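**Feeding deer at the Manside overlook**

**ultwood_hiker** · 2025-05-03

The county put up new signs at Manside asking people not to feed the deer. There were still two cars with bread out the window this morning. Does anyone enforce this?

**tansy60**

It's a $60 fine on paper. I've never seen a ticket written. The deer have been fed there since I was a kid and they look fine to me.

**Istenell Rd**

They look fine in May. Corn and bread in December can kill a deer, their gut isn't set up for it by then. I've called in 4 dead ones along our road since we moved here.

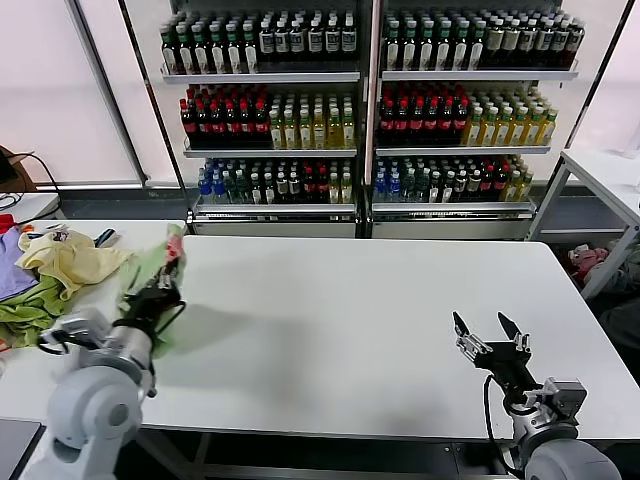

The other problem is traffic. They hear a car slow down and walk right out to it.

**tansy60**

Cars I'll give you. I don't buy that a few slices of bread are killing them. Could have been anything.

**dimaculangan_k**

The rangers at Ultwood will tell you the same thing about corn, ask them. Enforcement is the weak part. One ranger covers that side on weekends, so call the office with a plate number and the time.

**ultwood_hiker**

Didn't get a plate. I'll write it down next time.

**tansy60**

Reporting people over bread seems like a lot. Talk to them first.

**Istenell Rd**

I have. Most of them drive off.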